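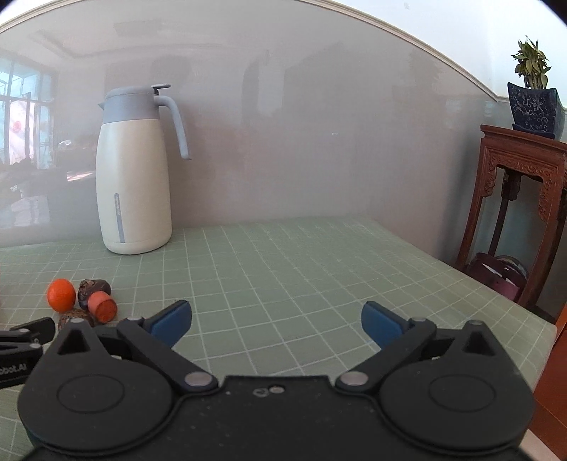
A thermos jug on a table with a checked cloth.

Hospitality in the Reading Room: A Conversation with Wayne Naylor

14 April 2018

The Clornura Public Library has offered free hot drinks to its readers for 15 years. The service began as a winter measure, intended to run from November until the end of the cold weather, and was never withdrawn. Wayne Naylor, who has directed the library's reader services since before the first cup was poured, spoke with the newsletter about how the practice came to be part of the institution.

Mr. Naylor recalled that the proposal was not well received at first. "The staff had spent their careers telling people to leave their coffee outside," he said. "We had a printed rule about it on every door. I was asking them to take the signs down and put out cups, and several of them told me plainly that they thought it was a mistake."

The library's holdings include 703 bound volumes of local newspapers, many of them fragile, and their safety was the chief objection. The solution was to divide the reading room. Drinks are permitted at the tables on the street side. Bound newspapers, maps and manuscripts are consulted only in the Nestitz Room, where no food or drink of any kind is allowed. Mr. Naylor reported that two books have been damaged by spills since the service began, both of them recent paperbacks that were replaced within the month.

Asked who makes use of the service, Mr. Naylor declined to describe a typical reader. "In the morning we see people who have come in on the early bus from Rostden and have an hour before an appointment. After lunch it is mostly people doing family history. They settle in for the afternoon, and they used to leave at three because they were tired and wanted something warm. Now they stay until we close."

The longer visits have had effects on the work of the staff. Requests for retrieval from the closed stacks are now heavier late in the day, and the schedule at the inquiry desk was changed to keep a second librarian on duty until closing. Mr. Naylor considers the change worthwhile. "A person who stays for four hours asks better questions in the fourth hour than in the first," he said. "Our librarians would rather answer those."

The budget for the service is modest. Tea, coffee and paper goods are paid for from the reader services fund, which also covers large-print labels and reading glasses for loan. A gift of $300 from a former reader, now living in Nagano, paid for new cups last year. Readers are not asked to contribute, and there is no collection box. Mr. Naylor was firm on this point. "Once you put a box on the table, some people will not take a cup. We would not know who they were, and they would not tell us."

Other libraries in the region have written to ask for guidance. Mr. Naylor sends them a single page covering the division of the room, the cleaning of tables and the wording of notices. He advises them to begin with one morning each week and to consult the desk staff before choosing it.

He has no plans to expand the service. Requests for cookies have been received and refused, on account of crumbs.

The reading room is open during regular library hours. Readers who wish to consult material in the Nestitz Room should speak with the inquiry desk on arrival.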